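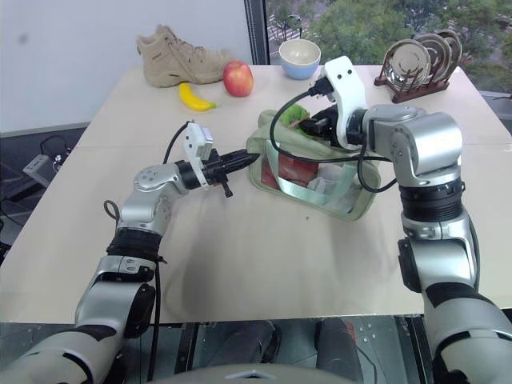
Sisutard has published a new set of working rules for two-armed robots that handle household goods on tabletops. The rules take effect in May and will apply at all three of the company's sites, including the Orell building, where most of the packing and sorting work is done.

The document runs to 36 pages and replaces a shorter guide that each site had been reading in its own way. Kwaku Quaye, who led the rewrite, said the old text had plenty to say about stopping an arm and very little about starting one.

"People knew where the stop button was," Quaye said. "What they didn't agree on was who could be near the table when the arms came back on."

Under the new rules, one named operator is in charge of each table for a full session. Only that person may restart the arms after a stop, and everyone else must be behind the floor line before that happens. A session can last no longer than 100 minutes, after which the operator hands over or takes a break.

Cables get a section of their own. Any cable running to a wrist or a gripper must have enough slack for the full reach of the arm, and the operator has to move each arm slowly through that reach before work begins. Loops that could catch on a bag, a strap or a dish are to be retied – tape is no longer accepted as a fix.

Soft items such as pouches and clothing are treated separately from hard ones. Grip force for soft items starts at the lowest setting and goes up one step at a time. Breakable items, plates included, have to be placed in a rack or set back from the working area when they are not part of the task.

The rules also cover record keeping. Sisutard reviewed 2,537 session logs while preparing the text and found that minor stops were often left out. From May, every stop must be logged within 30 minutes, with the reason written in plain words. A code alone will be sent back.

Nwosu, the firm that services the arms at Orell, was asked to comment on a draft. It requested one change, to the section on worn gripper fingers, which now have to be replaced in pairs.

Reruvton, a smaller lab that shares some of its methods with Sisutard, said it will follow the cable and restart sections but keep its own session limits for now.

Operators will get a half-day of training before the rules start. Printed copies of the restart section will be posted at each table, and the full text is available from site offices.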